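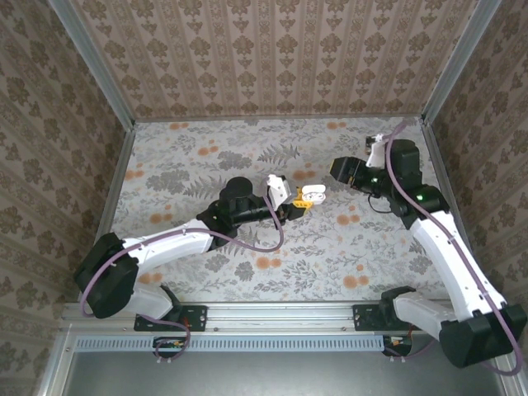 Ticket 681
Opened: January 10, 2019
Product: Narneck floral sheet (floor), Echeverría stripe (walls)
Site: Vudcombe, back workshop
Category: Paper / adhesion
Status: Closed

Problem as reported

The floor paper in the lined box at Vudcombe keeps lifting. It is the Narneck sheet with the grey ferns and orange blossoms, laid flat over a board. It goes down well and stays down for the rest of the day. By the next morning it has come up in a shallow ridge that runs from left to right, nearer the far wall than the front. If I press the ridge down with my palm it moves towards the back and comes up again a bit further on.

The walls are papered with the Echeverría in brown, all three sides. They have given no trouble at the top. At the bottom of the back wall I had a short length come loose once and stuck it back.

What I need is a floor that stays flat. Small things get set down on it all day, a little white case with the lid open among them, and anything light will rock or tip if it lands on a ridge.

Details asked for on the form

Paper weight: 90 gsm, it says so on the sleeve.
Adhesive, floor: Polico 3000 ready-mixed, brushed on to the board.
Adhesive, walls: same tub.
Board: painted, one coat, bought already cut.
Age of paper: opened in April, kept rolled in its sleeve under the bench.
Heating: on a timer, off at night.

Log

Entry 1
Lifted the sheet along the front and rolled it back as far as the ridge. The paste under the front half had taken. Under the ridge it was still tacky in patches and there was none at all in others, so my brushing was uneven. Brushed more on, laid the paper back and smoothed it from the middle outwards with a dry cloth. Looked fine.

Entry 2
Ridge back in the morning, same place, lower than before. Left it alone to see if it would go down once the heating came on. It went down a little by dinner time but not flat.

Entry 3
Support asked whether the sheet was tight against the walls. It was. I had cut it to the exact size of the floor and pushed it into the angle on three sides because I wanted no board showing. Support said paper grows when it takes up paste and has to have somewhere to go. I was told to trim 5 mm off the back edge and let the metal strip along the foot of the wall cover the difference.

Entry 4
Took the strip off, trimmed the back edge with a new blade and a steel rule, put the strip back. I lost half a blossom on the left which I am not bothered about. The strip just hides the cut. While it was off I found that the bottom of the wallpaper had been folded under on to the floor, and the floor sheet had been laid on top of the fold. That is a double thickness all the way along the back. I had done this on purpose as I thought it would make a neater corner.

Entry 5
Cut the fold away. The Echeverría now stops at the foot of the wall. One of the darker brown leafy medallions tore at the bottom where the paste had gone very hard. Patched it with an offcut. It took three goes to get the stripe to line up and it is still out by the width of a pencil line, but only if you know where to look.

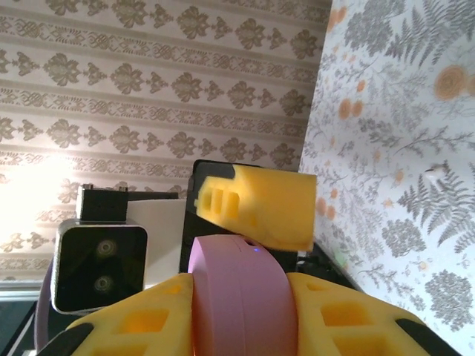

Entry 6
Better. The long ridge has gone. What I have now is a soft blister, flat enough that I found it by hand before I saw it. It sounds hollow when tapped. No movement along the back edge.

I checked the walls again at the same time, going down each stripe with a fingertip. Left wall sound all the way. Right wall sound. Back wall sound apart from the patch, where one corner wants a dab more paste.

Entry 7
Tried the advice on the Polico leaflet for blisters. Pricked it with a pin, pushed the air out, left a book on it overnight with greaseproof paper under the book. Blister smaller in the morning but still there. Asked support whether to slit it and work paste in with a brush, or whether that would leave a line.

Reply from support: do not slit it yet. Wipe the paint on an offcut of the board with a damp cloth and see if anything comes off.

Entry 8
Wiped the offcut. The cloth came away with a white, chalky smear. So the paint on the board is the sort that powders, and the paste has been sticking to powder. This explains why the ridge always started in the same part, as I think the coat is thicker there.

Entry 9
Took the whole sheet up. It came away in one piece with no tearing, which says enough about how well it was stuck. Washed the board twice with warm water and a drop of washing-up liquid, let it dry overnight, rubbed it over with fine sandpaper and wiped it again. Gave it one thin coat of sealer and left it until the day after.

The old sheet had gone wavy so I used a new one off the same roll. Cut it first, laid it face down on the bench and pasted the paper as well as the board this time. Let it rest for as long as the leaflet says. Laid it from the front to the back, short of the wall by the same amount as before, and put the strip on last. Nothing was set down on it until the morning.

Entry 10
Flat. Went over it by hand from rail to rail and found no hollow spots. Left the heating on its usual timer so that the test would be fair.

Entry 11
Still flat after a cold night. There is a faint shiny mark where I wiped off a spot of paste, in among the grey sprigs. It does not matter for our purposes. I am happy for this to be closed unless support wants anything else checked.
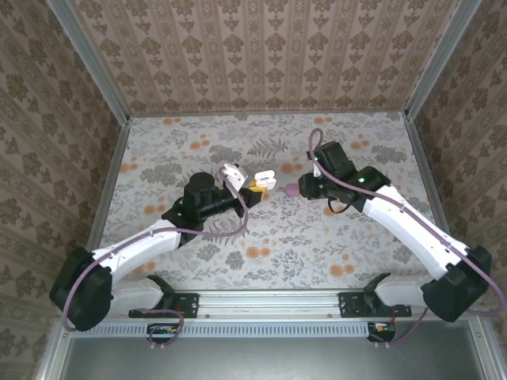

Clive Entwistle replied that he would keep the ticket open for one more week before closing it. He asked for the leftover paper to be stood on end in a dry cupboard, out of its sleeve, and wanted to know whether the wall boards had been painted from the same tin as the floor. If they had, he said, the Echeverría might hold for a good while and then let go at the bottom first, and the loose length reported at the start would fit with that. He would not strip the walls on that account. A little paste behind any edge that lifts, pressed home with a seam roller, would do.

Entry 12
Confirmed same tin for the walls. Roll moved to the cupboard by the stairs. Dabbed the loose corner of the patch and rolled it down, holding so far. No seam roller here, I used the handle of a screwdriver wrapped in a cloth.

Entry 13
One week on. Floor flat, patch holding, nothing new at the foot of the walls.

Closed by support. Cause recorded as unsealed chalky paint, with tight cutting and doubled paper at the back edge also noted. Sealer added to the Vudcombe order list.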